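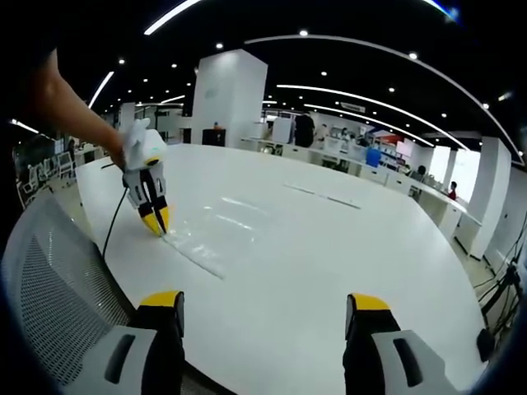

**Figure 3.** A white oval table.

### 4.2 Table shape and who gets to speak

Most of the offices in the Ondthorpe sample had inherited their meeting tables from a previous tenant, and few could say why they had the shape they had. When asked, one manager at Maser told us that the table "came with the carpet". We record this because the literature tends to treat the choice of table as a decision, and it seemed fair to warn the reader that in our sample it was mostly an accident of the lease.

We watched 75 meetings, none of them, in our view, strictly needed. Each was scored for speaking turns, interruptions and what Ho's coding scheme calls "failed entries": moments when a person draws breath, leans forward and is then talked over by somebody else. Shuk-fan Ho scored every meeting twice, several weeks apart, and agreed with herself more often than the attendees agreed with each other.

At rectangular tables the person at the short end took the largest share of turns, as earlier work would lead us to expect. The effect held even when that person was junior and had sat there only to be near the socket. At one Tevum meeting a trainee in this seat was asked to sum up a discussion he had joined by mistake. He did so, and his summary was adopted.

Oval tables (Figure 3) are usually sold as the cure. With no corners, the argument goes, there is no head, and talk should spread more evenly. We found a small shift in this direction, most of it in the first 20 minutes. After that the group appeared to settle on a head of its own choosing, generally whoever sat facing the door. The curve did reduce failed entries among people seated along the sides, who could see one another without craning. It did nothing for those in the second row of chairs, who are present at meetings in roughly the sense that coats are.

We coded 736 failed entries in all. Almost 600 of them came from people who did not try again in the same meeting – a figure we found more dispiriting than we had planned for. The Au office, which holds its meetings standing up in a corridor, had the fewest per meeting, but also the shortest meetings, and the two cannot be pulled apart with the data we have. Section 4.3 turns to chairs, where the results are less clear and the complaints were much longer.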